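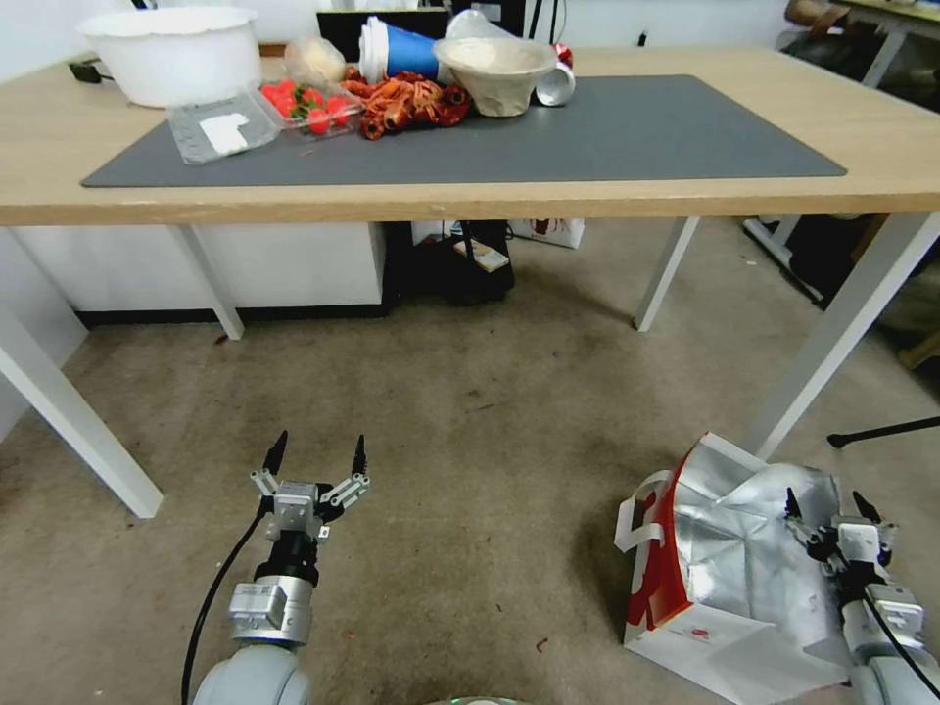
Reading time: 3 minutes

Home | Hand tools | Measuring | Workshop guides | Contact

Print this page | E-mail this page

Setting and checking a click-type torque wrench

By Mehwish Rajput

These instructions apply to micrometer-adjustable click wrenches with a scale on the barrel and a locking ring at the base of the handle. The Vodis half-inch model is used for the part names. Dial and beam wrenches are read directly and are not covered.

Preparing the wrench

Wipe the handle and the square drive with a dry cloth. Do not use solvent on the ratchet head, as it will wash out the grease. If the wrench has been stored for more than a month or so, set it to a low value and click it 5 times on a clamped bolt before use. This spreads the lubricant over the internal parts.

Setting the value

1. Hold the wrench upright with the scale facing you.
2. Release the locking ring. On the Vodis it pulls down; on the older Katayama pattern it unscrews a quarter turn.
3. Turn the handle until its top edge meets the nearest main mark below the value you want.
4. Add the remainder on the small scale. For 51 Nm on a barrel marked in tens, set the edge to 50 with the small scale at zero, then turn on to 1.
5. Lock the ring. Try to turn the handle; it should not move.

Always approach the value from below. If you pass it, go back at least one full turn and come up again. Thread slack in the adjuster otherwise gives a low reading.
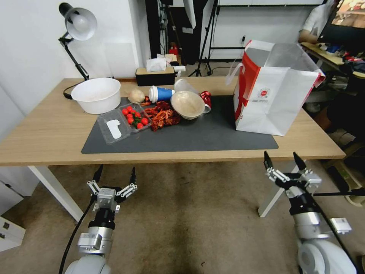
Tightening

Run the fastener down with an ordinary ratchet until it is seated. Fit the torque wrench, place your hand on the centre of the grip and pull smoothly. Stop at the first click. A second pull adds torque and makes the first reading worthless. At low settings the click is faint and is more easily felt than heard.

Do not fit a tube over the handle. Do not use the wrench to undo bolts.

A simple check with a weight

Clamp the square drive in a vice with the wrench horizontal. Mark a point on the handle 30 cm from the centre of the drive and hang a known weight there. Torque in Nm is the weight in kg, times 9.81, times the distance in metres. Include the hook and cord: ours come to 870 g. Lower the setting in small steps, lifting the weight off each time, until the wrench just clicks. The weight of the handle itself adds a little, so treat the result as a rough comparison between services. Toshio Sugawara at the Clandthorpe workshop keeps the results on a card in the case.

Storage

Wind the handle back to the lowest mark on the scale, but not past it. Leave the ring locked.

Related guides

Choosing sockets for rounded bolts
Jirnel ratchet: replacing the pawl spring
Using a crow's foot adaptor
Care of vice jaws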